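# Does 86% success mean much if the test is always one can and one apple?

Asked August 28, 2023 · Tags: manipulation, evaluation, success-rate

I'm trying to decide whether to copy the evaluation method from the Olenley report. They trained a pick policy on 400 demonstrations and claim 86% success on "tabletop objects." I got excited, then read the appendix. The test set is nine starting layouts, all on the same table.

Our own setup is close to theirs, so I could rerun it in an afternoon. My worry is that I'd get a nice number and learn nothing. Typical layout for us: one thing to grab, one thing to leave alone, arm comes in from the right.

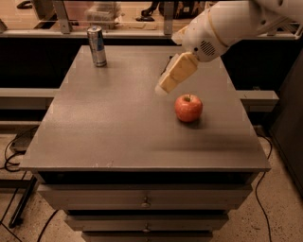 *Choo Lab Robotics Club – evaluation subgroup*

The instruction for this one is "pick up the apple." The can is the distractor. Notice how far apart they are. A policy that ignored the words completely and went for the nearest round thing would score the same as one that understood the sentence. The drawers below never come up in the report's test at all, even though the abstract talks about "household tasks."

So is 86% worth anything here? And what would you change first?

---

**Answer 1** (accepted)

It's worth something, just less than the abstract wants. It says the arm can reach a known object on a known table. Fine. It doesn't say the language part does any work.

What I'd do, in this order:

1. Keep the layout, swap the instruction. Ask for the can with everything else in the same place. If the gripper still drifts to the apple, you have your answer in ten minutes.
2. Move the objects closer together, then trade their positions.
3. Run a blank instruction. People skip this and they shouldn't.
4. Write down what counts as success before you start. Is a touch a success? A lift? Held for how long? I went looking in the Olenley report and couldn't find it.

When we did the swap test in March on the Pesau baseline, the score on swapped instructions fell to 41%. Same arm, same table, same objects. With two things to choose from, I wouldn't brag about that.

Also report the number of trials. A percentage over nine layouts, with no repeat count, could be nearly anything.

---

**Answer 2**

We use the Jemberg scripts and get good numbers every time. I think people overthink this. If it picks up the apple it picks up the apple.

> *Comment from asker:* Sure, but does it pick up the can when you ask for the can?

> *Comment:* haven't tried

---

**Answer 3**

Agree with the first answer, but check your lighting too. A shiny can and a dull apple don't look alike to a camera when the lights change – we lost a week to that. Not sure if the 400 demos were all recorded in one session. If they were, I'd trust the result even less.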